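Robot arm handles loose cables at Tratum open day

Tratum opened its workshop to visitors in December, with over 94 people booking a place to see the company's robot arms at work. The doors opened at 9 in the morning and the last group left in the middle of the afternoon.

Most of the interest was in Ellora, the company's project on handling cables. Soft, bendy items are still hard for machines to deal with. A box keeps its shape when it is picked up, but a lead can lie in a different way each time it is put down, and the plug on the end may point in any direction. Visitors stood behind a rail and followed the arm's work on a screen fed by the small camera at its wrist. 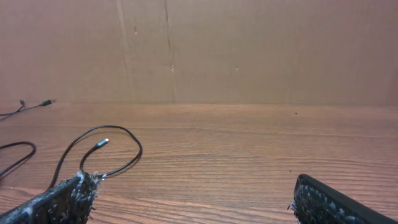

Theophilus Ofori, who leads the project, told each group that the team had chosen ordinary leads and an ordinary table on purpose. "If it only works with one special cable on a clean white bench, no customer will want it," he said. The arm has been run through 3,000 practice attempts so far, most of them guided by a person using hand controls.

Visitors were invited to try those controls for themselves in short turns. The queue was longest before lunch, and staff brought forward the second session to keep it moving. Several people said that judging depth from the screen was harder than they had expected.

A talk on gripper design was given by Gestico, which supplies parts to the workshop. It covered finger surfaces, how they wear and how often they should be changed. The talk lasted 55 minutes, including questions, and was repeated in the afternoon.

Tratum said the cable work would carry on through the winter, with tests on thicker leads to follow. A further open day is planned at its Ayaaba site in the spring. Places will be free but must be booked in advance.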